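Our first hymn sing at Henholm

2/19/26

I'm still humming! We had our first evening hymn sing at the chapel in Henholm last night and I came home far too wide awake to go to bed, so you're getting a blog post out of it.

The idea was Gudrun Wallin's. She found a box of the old songbooks in the vestry cupboard and asked why we never use them, and I didn't have a good answer. So we put out 40 chairs, Valter Sjögren tuned what he could of the harmonium (the low G still wheezes), and people just called out numbers from wherever they were sitting. I asked for one my grandmother used to sing over the dishes and couldn't get through the second verse, but the altos carried me.

Tyra Fjeld read Psalm 100 halfway through - slowly, with no introduction - and then we went straight into the doxology without the harmonium. Oh, that was lovely! I'd forgotten how good that room sounds with only voices in it.
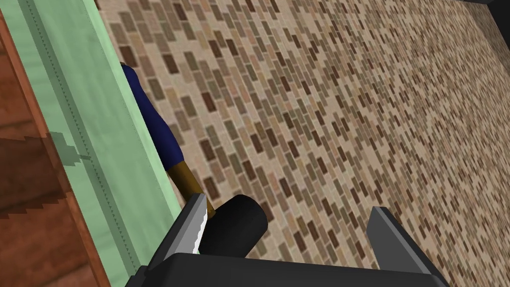 Afterward there was soup and bread, and Sverre Lie told us how they used to do this every month at Wanen when he was a boy, with the windows open in summer so the neighbors could join in from their yards. I want to try that in May. Hjørdis has already started a list of requests, and mine take up most of the first page. If you have a favorite, leave it in the comments and I'll pass it on to her.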